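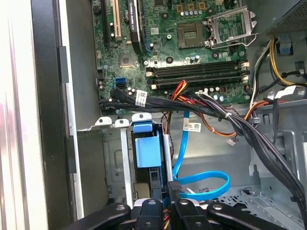 So, week two of teaching the arm to strip down old desktops, and we've had our first proper fault. I'd love to say it was something clever. It was a cable.

The job that afternoon was pulling drive carriers, the ones with the light blue handles. Zener (the arm, named by Bijan, don't ask) had done 9 that day without a grumble. On the next one it closed its fingers, started to lift, and the whole case came up off the bench with it! Only a few centimetres, but a desktop PC is a heavy thing to have dangling over your keyboard. I was nearest the stop button and I've never hit anything so hard in my life.

Once Povilas had cut the power and we'd all had a look, we found a SATA cable caught in the linkage, right behind the fingertips. It had slipped between two of the black links as they closed and got pinched there. Every bit of lift was going through that and the handle together. The socket end of the cable was ruined, and one of the links had a nasty score along it.

What bothers me more is that the force limit never tripped. Apinya went through the log on Sun 11 January (her day off, she's a star) and found it was still set to 38 newtons from the side panel tests. It should have been 30 at most for anything inside a case. My fault, I'd copied the settings file across and not read it.

So the limit is down, the cases are now clamped to the bench, and loose cables get tucked out of the way by hand before the arm goes in – dull work, and I'm doing most of it. Pao-chu is printing a cover for the linkage. First version doesn't fit.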